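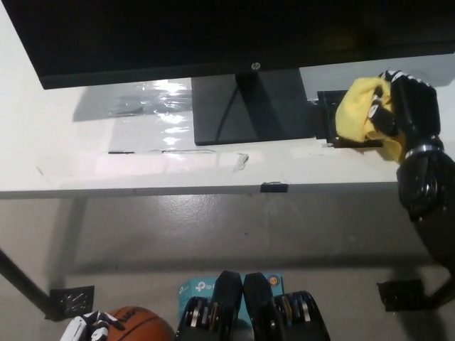

Desk Week at the Flastport Office

Once a year, usually in February, we wipe down the desks on the Tanner Street side and find out what has been living on them. The gallery went up on 14 February 2024, which tells you how romantic we are.

Desk by the window
Yellow microfiber cloth on a white desktop, working in close to the monitor base. There's a shiny wet patch on the other side of the stand and a thin dark streak nearer the front, so plenty left to do. The crumpled scrap of something white has its own plans.

The monitor is an HP, dark for the duration. Screens get their own cloth and their own afternoon in March.

On the floor: an orange basketball, two adjustable dumbbells and a TP-Link box. Call it the wellness corner — the box is for stretching, presumably.

House rules, since people ask
One cloth per desk. Spray goes on the cloth and stays off the cables. We bought a pack of 200 cloths from Rollano and have so far lost 19, mostly to the kitchen.

Scraps of paper go in the bin unless they have a phone number on them, in which case they go in the tray by the door, where they are also never looked at again.

Next up: the Totunico shelves, all 4 of them. Bring a mask.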